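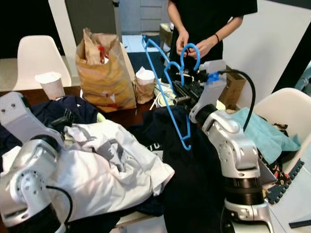 Hangers and a heap of laundry, with both arms over the table.

Imelda Tiongson had her spreadsheet open before I had found somewhere to put my coat, and I think that tells you most of what you need to know about how she buys robots. She does the equipment planning at Wimirance, where the work these days is clothes: picking them up, getting them onto hangers, putting them somewhere sensible. I had asked for half an hour on a Wednesday, and she very kindly gave me most of the afternoon.

"People ask what the arms cost, and I understand it, I'd ask too," she told me. "But the arms are one line. You argue over that line for weeks, you sign, and then all the little lines come marching in behind it."

The little lines, as she calls them, are her real passion. She scrolled through them for me with obvious affection - fingers for the grippers, cables, clips, stands, shipping both ways when something has to go back. A set of replacement fingers is down at $339. The other set she looked at, from a supplier called Grinik, was $439, and she went back and forth on it with her colleague Prakash Raju until they agreed to buy the cheaper one and keep more of them in the drawer.

"Prakash wanted the nicer ones, and he may still be right," she said, laughing. "Ask me again in February. Cloth is soft, so you'd think nothing would wear, but zippers aren't soft, and hangers get squeezed all day long."

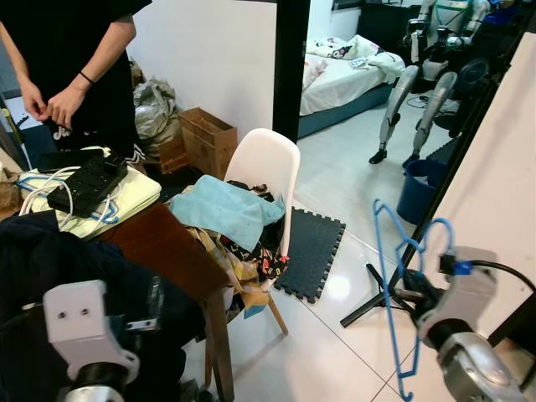
Power was the item she had underestimated in her first budget, and she brought it up herself, a bit ruefully. She had allowed for the machines and left out everything that gets plugged in around them. I had been looking at the black power strip on its folded cloth, white cables looping over the side, and she followed my eyes. "Yes, well, that's this year's budget you're looking at," she said. "Proper cable runs are in next year's." She has put in for a wall-mounted rail and three long leads, and she expects to get the leads.

We talked for a good while about time, too. Her plan runs over 12 months, and she refuses to fill in the last quarter until she has seen what breaks in the first. Meirion Dafis, who signs off on the spending, would like those boxes filled in now, please, and the two of them have settled on a contingency line that neither of them is entirely happy with.

I asked what she would say to a smaller outfit just starting its own list. She thought it over, and went back to the spreadsheet before she answered.

"Buy your hangers first," she said. "Buy the cheap ones and the odd-shaped ones, whatever your customers really use, and take them along when you go to see a demo. We didn't do that, and I wish we had."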